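Research Economist, Inflation and Household Finance

Drotham Institute, Monetary Conditions Unit
Full time, fixed term of three years, with possible extension

The Monetary Conditions Unit is recruiting a research economist to work on the transmission of policy rates to household borrowing costs. The post sits within the Tilitz program, a panel survey of 2,058 mortgage and rental households that is fielded every quarter and matched to lender records where the household has given consent.

The program began as a study of how quickly changes in the benchmark rate reach existing borrowers. The sample now includes 962 households on fixed terms that expire within the next two years, and most of the unit's current work concerns how these households adjust spending before their rate resets. Early results suggest that the adjustment starts well ahead of the reset date, but the size of the effect depends heavily on how expected payments are measured.

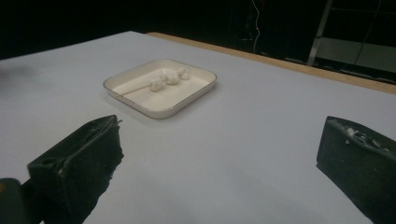
Shallow tray on a table, with three small white pieces on a wooden skewer.

The successful candidate will take over the expectations module of the survey and the related modeling work. The module asks respondents for their expected inflation rate, expected mortgage rate and expected monthly payment at horizons of one and three years. Response quality is uneven at the longer horizon, and part of the job is to decide what can be salvaged from the earlier waves and what should be dropped.

Duties

Maintain and document the expectations module, including question wording, skip logic and imputation rules.

Estimate pass-through from policy rates to effective household rates, by loan type and origination year.

Prepare the quarterly data note, which runs to 16 pages and is released on a Monday at 10 a.m. The author of the note is on call for data queries until the end of that day.

Contribute to at least two working papers during the term of the contract. Co-authorship follows the order of contribution and is agreed in writing before drafting starts.

Respond to replication requests from outside users of the public file.

Requirements

A PhD in economics, statistics or a related field, completed or submitted by the start date. Candidates with a master's degree and at least four years of relevant work at a central bank, statistical office or lender will also be considered.

Working knowledge of panel methods, survey weighting and survival models. Code in the unit is written in R, with some older routines in Stata that still need to be ported.

Ability to write short, clear notes for readers who are not economists.

Experience with credit register data is useful but not required. Knowledge of term structure models is not needed for this post – a separate opening in the Sastetti group covers that work.

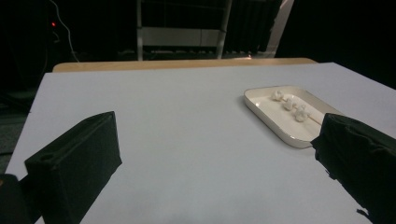
Tabletop, with a pair of black gripper fingers.

Terms

The post is based at the Drotham office. Remote work is possible for up to two days a week, except in release weeks. Matched lender records can be used only on site, in the secure data room, and no output leaves the room before a disclosure check. New staff complete data access training in their first month.

The salary is set on the institute's research scale at grade 65, with the entry step determined by experience. Steps are reviewed once a year. The institute contributes to a pension plan and covers relocation costs against receipts.

The preferred start date is in September. A later start can be agreed with candidates who are finishing a degree.

How to apply

Send a single PDF containing a cover letter of no more than two pages, a CV, one research paper and the names of two referees. Co-authored papers are accepted if the applicant's own contribution is stated on the first page. Referees will be contacted only for shortlisted candidates.

Shortlisted candidates will receive a small extract of simulated panel data and will have five working days to return a short note with code. The interview lasts one hour and consists of a discussion of the note followed by questions on the research paper. Applicants who need a different format should say so in the cover letter.

Quote reference Tilitz/Expectations in the subject line. Incomplete applications will not be reviewed.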